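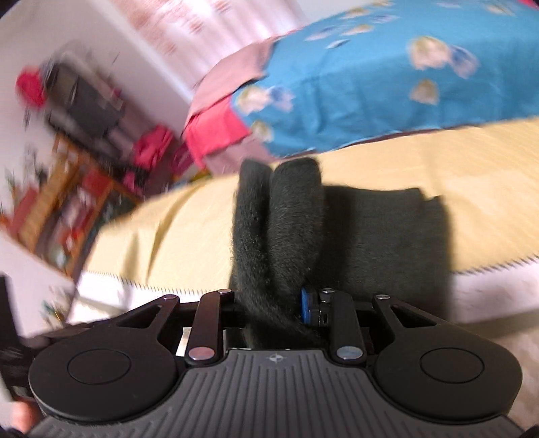
A sock is a small bag knitted to fit a foot. Machines make most socks as one long tube, then close the toe. Some yarns are smooth and some are fluffy. The black sock on the yellow sheet is a fuzzy one, and its tiny fibers hold air, so your feet stay warm.

Knitting is made of loops. Each loop pulls through the one before it, and that is why a sock can stretch over your heel and shrink back. A long sock, like the dark green one, needs more rows of loops than a short one.
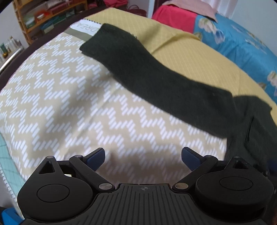

Sorting your socks

Lay them on the bed and find the 2 that match.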